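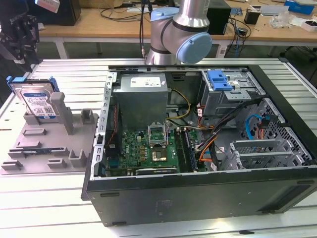 Delali Atinga wrote back to our last notice to ask whether anyone still needs a person to take old desktops apart, when the lot could go in a shredder. Fair question. We are not sure we have the full answer, but Filtell has 152 office towers to strip between now and March and we would like the drives and memory out whole.

So, bench hands wanted: 4 places, 40 hours each, paid. Ignore anyone who tells you this is a route into a glittering tech career. It is screws, clips and cable ties. You will take out drives, memory, processors and power supplies, and sort them into trays.

Most of the cases are plain black Dells or near enough, and the hard drives sit in plastic rails.

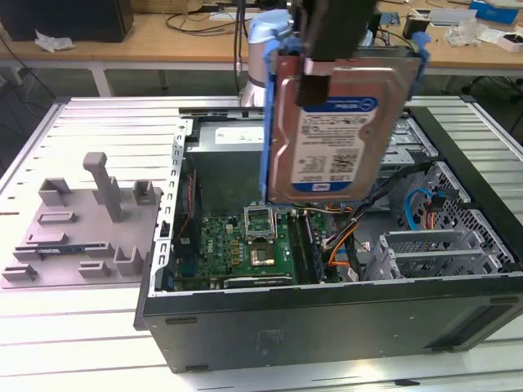

The rails go in their own tray, please — we reuse them, and last time half were thrown out with the scrap.

No certificates needed. We have met plenty of people with certificates who bend the pins on a processor socket. We would sooner see you do one machine, slowly, while Roxana Arango watches.

Write to Noemí Ventura at Filtell with a few lines on something you have taken apart, and whether it went back together. Mornings or afternoons, say which. CVs longer than a page will probably not get read.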